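통합검색 상품명 또는 상품번호를 입력하세요 검색

인쇄하기 | 이메일로 보내기 | 공유 13

Mevora 그라스 전용 전지가위 (장날형, 억새·수크령·팜파스용)

관상용 그라스를 심은 사람은 대개 두 번 놀랍니다. 가을에 한 번, 이렇게 쉬운 식물이 있었나 하고 놀라고, 이듬해 늦겨울에 한 번 더 놀랍니다. 누렇게 마른 줄기 한 아름을 앞에 두고 손에는 장미 자르던 작은 전정가위가 들려 있으니까요. 그 가위로 한 포기를 다 자를 수는 있습니다. 숟가락으로 우물을 팔 수 있는 것과 같은 이치입니다.

Mevora 장날형은 그 두 번째 놀람을 위해 만든 가위입니다. 장미에는 쓰지 마세요. 회양목을 동그랗게 다듬는 데도 별로입니다. 마른 그라스 다발을 밑동 가까이에서 자르는 일, 이 가위가 하는 일은 그게 거의 전부입니다. 카탈로그에 '다목적'이라는 말을 넣자는 의견이 있었지만 뺐습니다. 다목적 가위는 여러분 창고에 이미 세 자루쯤 있을 테고, 그중 한 자루는 택배 상자를 뜯고 있을 겁니다.

날에 대하여

날 길이는 200mm입니다. 더 긴 것도 만들어 봤습니다. 길면 한 번에 많이 잘릴 것 같지만, 막상 포기 앞에 쪼그리고 앉으면 날 끝이 옆집 수국 쪽으로 갑니다. 더 짧은 것은 팔이 먼저 지칩니다. 그래서 200mm에서 멈췄습니다.

한쪽 날에는 잔톱니가 있습니다. 억새 줄기는 겉이 반들반들해서 민날로 자르면 잘리기 전에 날 끝으로 주르륵 밀려 나갑니다. 톱니는 그걸 붙잡는 역할입니다. 반대쪽은 민날이고, 갈아서 쓰는 쪽도 이쪽입니다. 톱니 쪽을 숫돌에 문지르고 나서 왜 안 잘리느냐고 문의하시는 분이 해마다 계십니다. 설명서 첫 장에 굵은 글씨로 적어 두었으나, 설명서 첫 장이란 원래 그런 운명인 듯합니다.

날은 탄소강입니다. 녹이 습니다. 스테인리스로 바꿔 달라는 요청을 꾸준히 받지만 탄소강 쪽이 집에서 갈기 쉽고, 갈지 않은 가위는 무슨 재질이든 그냥 무거운 집게입니다. 쓰고 나면 마른 천으로 닦고 기름을 한 방울 발라 두세요. 현관에 있는 자전거 기름이면 됩니다.

손잡이와 무게

손잡이는 물푸레나무입니다. 니스칠은 하지 않았고 아마씨유만 먹였습니다. 장갑을 낀 손에서 덜 미끄러지고, 몇 해 쓰면 손때가 앉아 제법 연륜 있는 정원사의 연장처럼 보입니다. 실력은 별개입니다.

손잡이 사이에는 고무 완충재가 있습니다. 줄기가 갑자기 툭 잘릴 때 손목으로 올라오는 충격을 줄여 줍니다. 소모품이라 닳으면 갈아야 하고, 교체용 한 쌍이 상자 안에 들어 있습니다. 상자를 버리기 전에 바닥을 한 번 더 보시기 바랍니다. 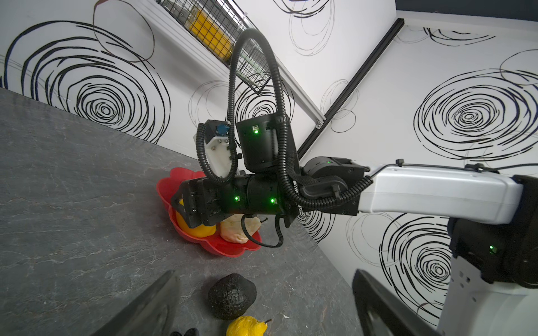
글 · Mevora 상품기획실

이런 풀에 맞습니다

참억새와 그 원예품종들, 수크령, 큰개기장, 실새풀 종류. 줄기가 마르고 속이 비었거나 연한 것이면 편하게 쓰실 수 있습니다. 팜파스그라스도 됩니다만 한 번에 욕심내지 말고 나눠서 자르세요. 잎 가장자리가 톱날 같으니 팔 전체를 덮는 장갑을 끼셔야 합니다. 반소매로 팜파스를 자르는 일은 평생 한 번이면 족합니다.

이런 것에는 안 맞습니다

대나무. 조릿대도 안 됩니다. "풀이나 대나무나 결국 벼과 아니냐"는 문의가 있었는데, 식물학적으로는 맞는 말씀이고 가위에게는 틀린 말씀입니다. 날이 틀어진 경우 무상수리가 되지 않습니다.

상록성 사초류에도 권하지 않습니다. 가위 문제라기보다 사초 문제인데, 바짝 자르면 회복이 더딘 종류가 많습니다. 이런 풀은 손가락이나 갈퀴로 마른 잎만 빗어내는 편이 낫습니다. 저희 가위를 안 팔아도 되니 그렇게 하세요.

쓰는 법

먼저 끈으로 포기 허리를 묶습니다. 이 한 단계를 건너뛰면 마당 전체를 쓸게 됩니다. 바람 부는 날이면 동네 전체입니다. 묶은 다음 지면에서 한 뼘쯤 남기고 바깥쪽에서 안쪽으로 돌아가며 자르면 다발이 통째로 쓰러집니다. 그대로 안고 퇴비장으로 가시면 됩니다.

시기는 새순이 올라오기 전이 좋습니다. 남부는 2월 중순, 중부는 3월 초를 기준으로 잡으시되 그해 날씨를 보세요. 가을에 미리 잘라도 죽지는 않습니다. 다만 겨우내 서리 앉은 이삭을 못 보고, 밑동에 물이 고여 썩는 포기가 가끔 나옵니다. 부지런해서 손해를 보는 드문 경우입니다. 새순이 이미 올라왔다면 조금 높게 자르세요. 새순 끝이 잘려도 풀은 자라지만 한동안 잎 끝이 네모납니다.

함께 쓰는 제품

Cukari 묶음끈은 버클이 달린 넓은 띠입니다. 노끈으로도 충분하다는 점은 인정합니다. 그래도 큰 포기를 혼자 끌어안고 노끈 매듭을 지어 본 분이라면 버클의 가치를 아실 겁니다. Flilberg 숫돌은 민날용이며 손바닥에 들어오는 크기입니다. Fashola 긴 장갑은 팔꿈치 위까지 올라옵니다. 멋은 없습니다.

제품 규격

날 길이: 200mm
날 재질: 탄소강 (한쪽 톱니, 한쪽 민날)
손잡이: 물푸레나무, 아마씨유 마감
구성: 가위 본체, 날 덮개, 교체용 완충재 한 쌍, 설명서
보증: 구입일로부터 4년 (날 마모, 녹, 대나무 제외)

자주 들어오는 문의

왼손잡이용이 있는지 묻는 분이 많습니다. 양손으로 쓰는 가위라 쥐는 데는 차이가 없지만, 자르는 선이 날에 가려 답답할 수 있습니다. 왼손용은 6월에 소량 들어올 예정입니다. 그라스를 자를 일이 전혀 없는 달이라는 건 저희도 압니다.

날만 따로 살 수 있는지도 자주 물으십니다. 살 수 있습니다. 중심 볼트를 풀면 분리되고, 다시 조일 때는 가위를 벌려 놓고 손을 뗐을 때 저절로 닫히지 않을 정도로만 조이세요. 너무 꽉 조이면 가위를 열 때마다 운동이 됩니다.

포장을 뜯은 뒤의 반품은 쓰지 않은 제품에 한해 받습니다. 날에 풀물이 든 채로 "한 번도 안 썼다"는 메모와 함께 돌아온 가위가 있었습니다. 메모 글씨는 무척 단정했습니다.

배송은 우체국 택배로 나갑니다. 제주와 도서 지역은 추가 운임이 붙습니다. 날 덮개가 씌워져 있어도 상자를 열 때는 조심하시고, 무엇보다 그 상자를 이 가위로 뜯을 수는 없다는 점을 미리 알려 드립니다.

상품정보 수정일 2025. 2. 4.

댓글 4 | 공유 13

인쇄하기 | 이메일로 보내기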